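De: Leonie Janssen
Para: lista de planta, Stusness
Asunto: Re: Re: El brazo y el turno de tarde

Jannik Janssen escribió:
> Compañeros: en Binen ya lo han puesto en marcha y dicen que en
> dos semanas se acostumbra uno. Yo solo pregunto tres cosas. Quién
> lo atiende cuando se para, si eso figura en la categoría de alguien,
> y qué pasa con la prima de puertas si las puertas las abre él.
> La última no es broma.
>
> Jannik (con el que no tengo parentesco, Leonie, por más que insistan
> en nóminas)

Jannik, y resto de la lista:

Contesto por partes, que ayer me pillaron en el vestuario entre cuatro y acabé diciendo que sí a todo.

Quién lo atiende cuando se para. De momento, yo. Me enteré en la misma reunión que vosotros, por una diapositiva en la que salía mi nombre dentro de una flecha. Pedí que me explicaran la flecha y me dijeron que era «transitoria». Llevo en esta casa lo bastante para saber que el perchero de la entrada también era transitorio.

Si figura en la categoría de alguien. No. Wunderlich, que es quien nos lo vende, llama al puesto «acompañante de célula». Nuestro convenio no conoce acompañantes ni células. He pedido por escrito que sea especialista de segunda como mínimo y que las horas de formación cuenten como trabajadas, incluidas las que hacemos delante de la pantalla en el despacho pequeño. De eso sí puedo hablar, porque llevo ahí metida desde primeros de septiembre. El trabajo consiste en ver al brazo practicar en simulación con los armarios y los tiradores antes de que toque uno de los nuestros, y apuntar cuándo se equivoca.

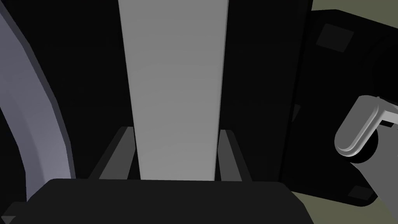 Son 40 minutos por tanda y luego hay que descansar la vista, aunque el descanso tampoco figura en ningún sitio. En la simulación no hay nadie que deje un carro en medio, ni cinta de embalar en los tiradores, ni una bandeja apoyada «un momentito». Lo comenté. Me respondieron que las condiciones reales se incorporarán en la fase 2. Nosotros somos la fase 2.

Lo de la prima. Tienes razón en que no es broma. Ahora mismo se cobra por ciclo completo: abrir, cargar, cerrar, firmar. Si él abre y cierra, a nosotros nos queda cargar y firmar, y alguien en Stasstead ya ha propuesto que medio ciclo sea media prima. Les recordé que en el turno de tarde hacemos 132 ciclos y que lo que cansa es cargar. Abrir una puerta era la parte en la que uno respiraba. Si nos quitan justo eso y nos dejan el peso, el turno sale más duro y peor pagado, y eso no venía en ninguna diapositiva.

También preguntaba alguien si sobra gente. La respuesta oficial es que no. La extraoficial es que no se va a cubrir la baja de la jubilación de invierno, o sea que no sobra nadie porque ya se irán yendo. Apuntadlo cada uno como quiera.

A favor, para que no digáis: quien tenga el hombro fastidiado agradecerá no tirar de los armarios bajos. Yo la primera. Y el técnico que mandan es amable y trae café del bueno.

Lo que propongo para la próxima reunión con la empresa:

- prima íntegra por ciclo mientras dure la implantación
- categoría y plus para quien acompañe al bicho, por escrito
- rotación, porque no pienso ser la única flecha
- que podamos parar la célula sin pedir permiso a Stasstead

Si tenéis algo más, contestad a la lista y no a mí en privado, que luego me toca resumiros. Y borrad lo citado al responder, por favor, que el último hilo iba ya por las 1000 líneas y la mitad era la firma de Jannik.

Leonie
Turno de tarde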